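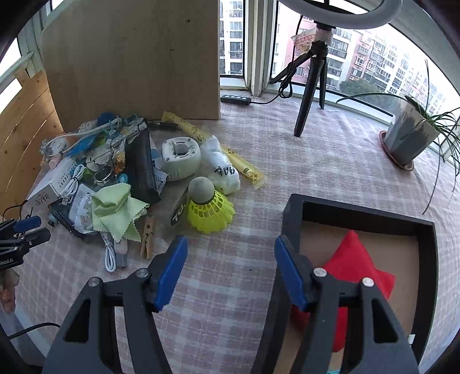

时间戳应当先于模型

在杂乱桌面上做抓取的团队，一旦成功率停滞，通常先换策略网络，再加数据，最后才检查日志的时间基准。我认为这个顺序应当反过来。下文的依据来自我们组过去一个项目周期的工作，样本有限，但问题的类型相当普遍。

我们的采集端是手持夹爪，腕部相机录图像，位姿由视觉惯性里程计给出，开合宽度从图像中的指端估计。执行端是一台六轴机械臂，控制器以200 Hz接收目标位姿。中间的数据处理用Stekelora，一套内部维护的流水线，负责切段、对齐、重采样和导出。训练和部署由另一个仓库Trodeck承担。两个仓库各有自己的时间定义，接口文档里只写了一个字段名，timestamp，没有写它指曝光开始、曝光中点、驱动收到帧，还是写盘完成。

这个字段名造成的损失，比我们在网络结构上犯过的所有错误加起来都多。

先说现象。策略在稀疏场景下表现正常，物体之间有足够间隔时，接近和闭合都没有明显异常。换到密集堆放的小件，例如线缆压着布料、扁平卡片半压在别的东西下面，夹爪频繁提前闭合。当时组里的主流解释是遮挡：目标只露出一部分，视觉特征不足，所以需要更大的编码器。这个解释听起来合理，也能写进报告，于是编码器换了两次。提前闭合的比例有小幅变化，变化的方向两次还不一致。

后来在Oddsson测试台上做了一次对照。测试台的做法很简单：让夹爪在相机视野内做已知的周期开合，同时记录控制器侧的宽度读数，再用图像估计的宽度曲线与之做互相关，取峰值位置作为偏移。执行端的偏移是31毫秒，稳定，符合相机曝光加传输的预期。采集端的数据没有控制器读数可以对照，我们改用陀螺仪角速度与图像光流估计的角速度做同样的计算，结果偏移在不同片段之间漂移，最大的片段达到204毫秒。

按手持演示的常见接近速度，这样的偏移足够让指端移动一个小件的宽度。标签里的闭合动作与图像里的位置因此错开。网络忠实地学会了在指端尚未到位时闭合。稀疏场景之所以看不出来，是因为开口宽、目标周围空，早闭一点仍能夹住。密集场景没有这个余量，早闭就会碰到相邻物体，把目标推走。所谓的遮挡问题，至少有很大一部分是对齐问题。

漂移的来源并不神秘。采集程序在写盘线程里打时间戳，缓冲区空闲时几乎没有延迟，缓冲区积压时延迟随队列长度增加。画面纹理越复杂，编码越慢，队列越长。也就是说，越杂乱的桌面，时间戳越不准。误差与场景难度相关，这一点最麻烦：如果偏移是常数，减掉就可以；如果偏移与难度无关，它只是噪声，数据多了会被平均掉一部分。与难度相关的偏移会伪装成难度本身，在任何按场景分组的评测表里，它都表现为“难场景分数低”，而这恰好是所有人预期看到的结果。

由此引出我的主要观点：对齐误差应当作为数据的一项一等属性，逐段测量，逐段存储，并且在训练加载时强制检查。它的地位应与相机内参相同。没有人会接受内参缺失的数据集，却有很多人接受只有一列时间戳、没有来源说明的数据集。

反对意见主要有三种，都有一定道理。

第一种认为，模型容量足够大时可以自行学会补偿延迟。若延迟恒定且训练与部署一致，我同意，动作分块一类的方法在实践中确实能吸收固定延迟。但采集端与执行端的延迟分布不同，模型在训练时补偿的是写盘队列，在部署时面对的是曝光和传输。让网络去拟合一个部署时不存在的队列，没有可以预期的收益。随机化延迟作为增强手段是有用的，前提是先知道真实分布的中心在哪里，否则增强的范围只能靠猜。

第二种认为，硬件同步可以一次性解决问题，软件层面不必投入。硬件触发当然更好，新设备我也主张用。但手持设备要轻，要便宜，要能由不同的人带到不同的房间里去用，触发线和接头都是故障点。而且即便硬件同步，软件仍可能在下游把时间弄错。Stekelora的重采样模块有一段时间在图像上取最近邻，在位姿上做线性插值，前者引入最多半帧的误差，后者没有，两路数据进入同一个样本时又错开了。硬件对此无能为力。

第三种是成本问题。逐段估计偏移需要计算量，也需要有人维护阈值，对小组来说是负担。我们对2,000段演示重新处理，光流部分占了大部分时间。这个开销是真实的，不过它只发生在数据入库时，可以降分辨率计算，也可以并行。与之相比，两次更换编码器占用的训练资源要高得多，而且没有留下可复用的东西。

具体做法上，我主张的改动都很小。时间字段按语义命名，例如exposure_mid、host_receive、disk_write，分别存储，禁止出现不带限定的timestamp。所有传感器流在入库时附带偏移估计值和互相关峰值的锐度；锐度过低的片段，往往是手几乎静止，运动激励不足，应当标记为“不可估计”，不能默认为零。这一条值得强调。我们第一版实现里，估计失败时函数返回零，于是最不可信的片段在统计表里显得最好。后来改成返回空值，下游报错了整整一天，这些报错都应该早一点出现。

加载器一侧，Trodeck现在读到空值会拒绝该片段，除非配置里显式放行，放行记录会写进模型的元数据。有人嫌它烦琐，我也嫌，但目前没有更省事的替代方案。

可视化工具也应当改。多数回放工具把图像和位姿曲线画在同一条时间轴上，用户看到一条对齐的竖线，就相信数据对齐了。竖线只说明两列数字相等。更有用的回放是把夹爪指端按记录的位姿和宽度重投影到图像上，看投影轮廓与实际指端是否重合。对于安装在腕部的相机，臂的位姿误差在这种投影里会抵消，只剩下宽度误差，正好可以单独检查闭合时序；但若宽度本身由同一帧图像估出，这项检查就成了自证，只能用于有独立编码器读数的执行端。位姿时序需要另选一个场景中的静止点，例如桌角，观察它在重投影后是否随手部加减速来回滑动。滑动的方向与加速方向相关时，基本可以判定为时间偏移；与旋转方向相关而与加减速无关时，应先怀疑外参。

我们把后一种视图做进了标注工具Vatcombe，标注人员不需要理解互相关，只需要看那个点是否停在原处。用了一段时间后，标注人员报告的可疑片段与自动估计的高偏移片段大体一致，不一致的部分多数是外参在磕碰后改变，自动流程当时没有检查这一项。

修正对齐之后，用原来的较小编码器重新训练，密集场景的提前闭合明显减少，剩余的失败主要集中在两类：软线缆缠绕，以及薄片贴着桌面无法插入指尖。这两类是感知和规划本来就该处理的问题，换更好的表示或者加接触反馈，都可以讨论。我不主张数据对齐能替代这些工作。修正之前我们无法讨论它们，因为失败录像里两种原因混在一起，每个人都能从中找到支持自己方案的证据。

还有一点保留。目前的偏移估计假设单个片段内偏移近似恒定，而队列积压在片段内部也会变化，长片段尤其明显。分窗估计可以缓解，但窗口缩短后运动激励又不够，峰值变平。我们暂时的处理是把片段切短，并把写盘线程里的时间戳移到帧回调里。旧数据没有这个选择，能救的按窗口重估，救不了的已经从训练集里移除，原始文件仍保留在归档目录，等有更好的估计方法再取出来重算。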